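Getting my nephew a trial at a pro academy from a small-town club -- where do we even start?

Zahira Raju
Posted 12/30/21

My nephew turned 15 in May and plays left wing for Plumcombe, our town club. He's quick, he's two-footed, and he has been top scorer in his age group two seasons running. Everybody at the field tells my sister he should be "in an academy by now," and then they go home and leave us to figure out how. The club has been there since 1881 and as far as I can find out it has sent precisely zero kids to a pro setup, so there's no path to follow.

Last week a man called my sister and said he could get him a four-day trial with Grenov's under-16s. He wants $600 up front, says 200 boys applied and he only has a few spots left, and he needs the money by Monday. My sister is ready to pay. I'm the suspicious one in the family, so I got the job of asking around.

Is that a normal price? Do real trials cost money at all? And if this guy is no good, how do kids from clubs like ours get seen? He is a good student too and I don't want him missing a pile of school for nothing.

Thanks in advance, and sorry if this has been asked a hundred times!

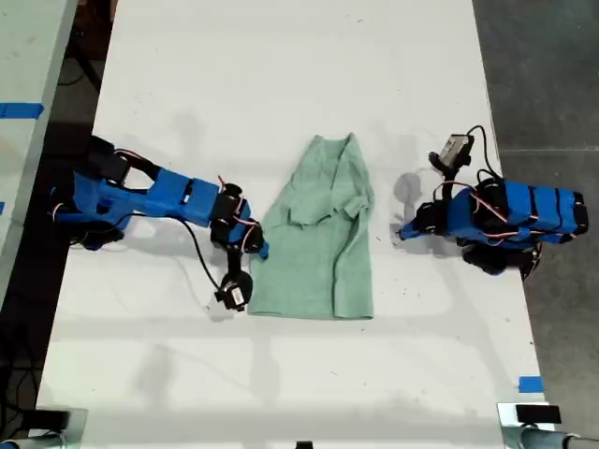
One more thing I forgot -- he's small for his age. His coach says that doesn't matter anymore and his grandfather says it's the only thing that matters. If anybody has a late grower who went through this, I'd love to hear how it went.

touchline_dad

Don't pay. Please don't pay.

We went through nearly the same thing with my older boy. The trial was supposed to be at Flilatport, and when we drove up there (three hours, in the rain) it was a bunch of kids on a rented field next to the stadium. Nobody from the club was there. The man had a jacket with the badge on it and that was the whole connection. We were out $200 and my son cried in the car.

Call Grenov yourself. Use the number on the club's own website, ask for the youth office, and give them the man's name. If he works for them they'll say so in two minutes. And the "pay by Monday" thing is a big red flag to me.

As for getting seen, my younger one got in through a regional select team. His coach put his name down, he played three weekends, and a scout asked for our phone number. I know a select team isn't as exciting as a phone call out of the blue, but there were scouts at every single game we went to.

Pană

I coached under-14s and under-16s for a good while, so a few things from that side.

Some fees are real. An open day might charge $50 for insurance and field time, and it'll be posted publicly with a schedule. What you're describing I'd walk away from, and I'd tell your nephew's coach about it too, in case other parents got the same call.

Have the coach write to the youth office with a short note: birth date, position, the next four or five games with places and kickoff times. Leave the goal count for the end. Scouts want to come watch a normal game, and a highlight video is fine as long as it's short and you can tell which kid he is. Ours were terrible, shot from behind the goal with somebody's dog barking through the whole thing, and two boys still got a visit.

On size, both of them are a little bit right. Some academies still pick the big kids at 15, and some look at birth month and how tall the parents are and give the small ones more time. I had a winger who came up to my elbow at that age and grew like a weed at 17. He plays semi-pro now and seems very happy with it.

Keep the school stuff going either way.

kev4411

just go to the open days thats what we did

Comments

midfield_mo: Same phone call here in the fall, same "few spots left" line. We hung up.

Zahira Raju: Called Grenov this morning. They've never heard of him! My sister is furious and also relieved. Coach is writing the letter this weekend.

touchline_dad: So glad you called first. Good luck to the kid.

grannyinthestands: My grandson was the smallest on his team until 16 and now I can't keep him in shoes. Let the boy play.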